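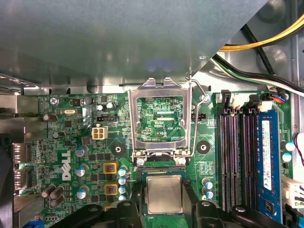
Old Dell desktop CPU swap: lever, frame and getting the chip out cleanly

Forum: Home Computers > Repairs and Upgrades

sinan_ersoy
Started doing up an old Dell tower on Friday night and I am enjoying it far too much! Green Dell board, silver case, the sort of machine offices throw out by the pallet. The plan is a faster processor, a good clean and then it goes to my niece for her schoolwork.

I'd never opened a processor socket before. The lever had me properly nervous, but once it's up and the frame swings back on its hinge the whole thing makes sense. Such a neat bit of design, two screws at the bottom of the frame and that bent arm along the side.

Two questions. Do you take the power supply out first, or work round it? And what do people use to get old paste off the lid?

kari_j
Lovely little job, that. I leave the power supply where it is every time. Unplug at the wall, hold the power button in for a few seconds, then tuck the cables back so they aren't flopping over the socket.

For paste, isopropyl and a coffee filter. No fluff.

Stollura
Disagree with Kári on the power supply. Four screws and it's out, and you get your whole hand in there. I've done loads of these at the repair café and I'd much sooner spend the extra minutes than catch a cable with my sleeve while I'm holding a chip.

kari_j
Then you've got every plug on the board to undo and put back, and the big one is a pig on a board that age. More chance of bending something that way if you ask me.

Stollura
Fair about the big plug. Still taking mine out though!

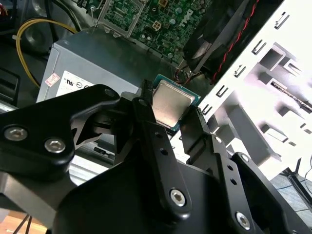
sinan_ersoy
Paste first, as I've got the coffee filters out now and they're brilliant, thanks Kári. I went in small circles from the edge towards the middle and changed to a clean bit each time. The lid is plain brushed silver with only a thin green border showing round it, so if you hold it by the sides there's not a lot to grip, and I kept wanting to put a thumb on the top. I left the power supply in, sorry Stollura. I didn't feel short of room, but I've got small hands.

Lerkau
Jumping in with a different worry. Has anyone checked the board will take the new chip? Same socket doesn't mean the BIOS knows about it. Update it with the OLD processor still fitted. I learned that on a Friday too, and lost the whole weekend to it.

sinan_ersoy
Ah. I have not updated anything. So the old one goes back in first?

Lerkau
Yep. Old chip, cooler, fresh paste, boot, update, then swap. Bit of a faff but worth it. Line up the little triangle on the corner and let it drop into place. If you have to push, it's the wrong way round.

Tera
How much paste is everyone using? I do a pea in the middle, my brother does a big cross.

kari_j
Pea.

Stollura
Cross. Kári and I will never agree on anything :)

sinan_ersoy
Pea for the old one and cross for the new one then, and I'll post the temperatures for both. Need to find a USB stick for the BIOS file first, all mine have gone walkabout.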